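Cinutari gripper kit, two weeks in. Thread, because people keep asking in my replies and I keep typing the same thing 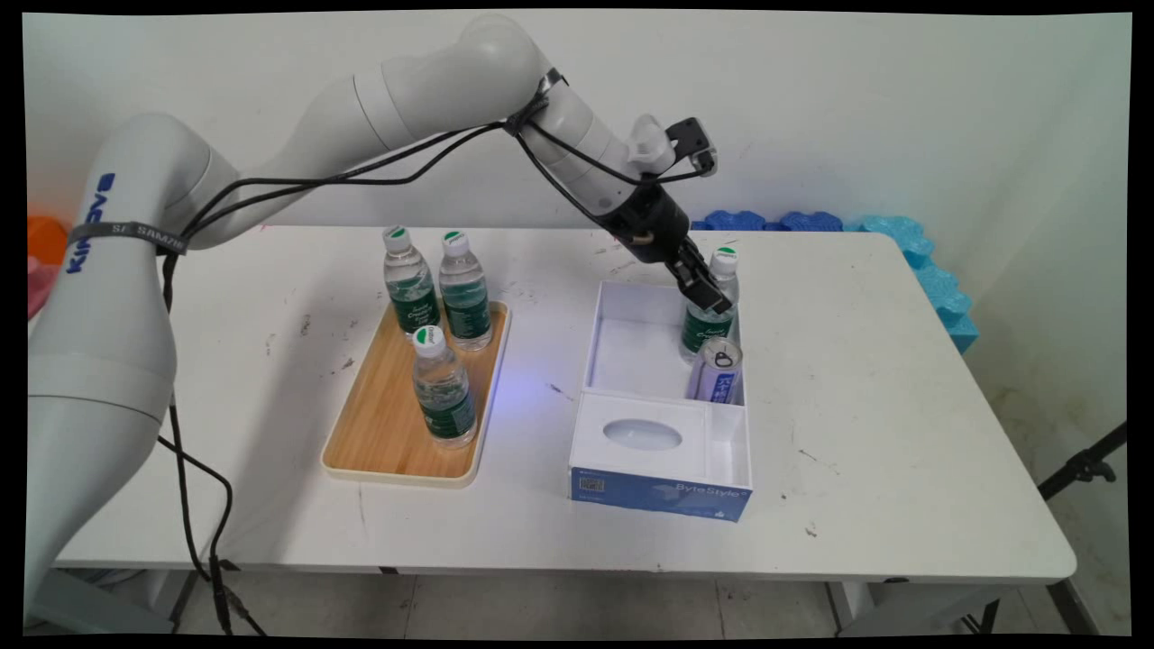

What do you get for the money?

For $2,421 you get the gripper kit, the wrist camera bracket, a bag of screws, a year of the Cinutari software and email support. The arm is on you. So is the computer.

Posting as I go so sorry if the order is weird

First, who this is for. Small shops. Labs. People who pack boxes of mixed stuff and already have an arm sitting there doing one boring thing. If you're running a real line at real speed, stop reading, go look at something faster

Setup. Their page says an afternoon. It was an afternoon plus the next morning. The morning was all cable. Leave slack at the wrist, then leave more. I tied mine too tight the first time and the arm complained at every big turn

Zip ties or velcro, either one. Velcro if you think you'll redo it. You'll redo it

The job I test everything on is tray to box. Water bottles standing on a tray, arm takes one by the neck, sets it down in an open box. Sounds like nothing. Clear plastic is mean to cameras, and the neck is narrow, and a box has walls

I did 281 picks on bottles over the two weeks. It missed 26. That's with their stock settings, no tuning from me besides the tray position

Most of the misses were the same miss. Fingers come down a hair to one side, tip the bottle, bottle goes over, takes its neighbor with it. So spread them out on the tray. Crowd them and you'll be mopping

The rest were the software thinking it had a bottle when it had air. It carries the air over to the box very carefully and lets go of it. Cinutari says the grip check is getting better in the February update. We'll see

Full bottles are easier than empties btw. Weight keeps them put. Empties skate

Labels: no trouble with dark green ones. I'd guess anything with a strong color band around the middle helps the camera find the thing. Bare bottles were worse, didn't run enough of those to give you a number

Cans. Ok so cans are mixed. Slim ones stand fine in the box once they're in there, but they're shorter than the bottles so you need a second grasp height, and the software wants you to make a whole seperate item for that. Ten minutes per item. Annoying, not a dealbreaker

Boxes. Stiff walls good, floppy flaps bad. Cut the flaps or tape them back. I had a flap catch a finger on the way out and drag the box half across the table

And fix your box to the table somehow. Tape is fine. They don't say that in the guide and they should

Lighting. Anything shiny or bluish coming in from the side will move the pick point a little. I don't have a proper fix. I run the calibration again when the light in the room changes, takes a couple minutes, works

Noise: quiet. You can take a call next to it

Speed: 20 seconds a pick on default. You can push it. I pushed it, got more spills, put it back. If you're in a hurry use your hands lol

Finger pads. They wear. Mine are getting smooth at the tips already. A spare pair comes in the kit, more are cheap, but order early, shipping was slow

Manual is good on wiring and bad on everything after wiring. Whoever wrote the wiring part should write the rest

Support. Two emails. First answer came same day and was right. Second took four days and sent me a link to the manual page I'd quoted at them

Someone asked how it compares to the Flamarix. Had one on loan last year. Flamarix has nicer fingers, softer, better on squishy stuff. Software was rough though, and the subscription goes on forever. Cinutari charges you again after year one for updates but what you've got keeps running if you don't pay. That matters to me more than fingers

Someone else asked about Gusen. Haven't used it. Not going to guess

And yes I saw the Þórarinsdóttir writeup, the long one. Agree on the cables. Don't agree on the camera bracket, mine has not moved at all, check your screws are the long ones. There are two lengths in the bag and they look the same

Things I'd want changed
- grip check that means it
- one item with two heights
- a longer cable in the box
- pad shipping

Things I'd leave alone
- the calibration screen, it's great
- the bracket
- how quiet it is

Would I buy it again at that price. For bottles into boxes, yes. For a mixed shelf of random stuff I'd wait for the update and read what people say

They have a 30 day return, you pay shipping back. I'm keeping mine

Paid for it myself, no discount code, please don't ask me for one

Edit 19th January: they replied about the two heights thing, it's "on the list". No date. Will add to this thread when the update lands and I've re-run the bottles with the same tray and same settings

Replies open, I'll get to cable questions first bc there are a lot of them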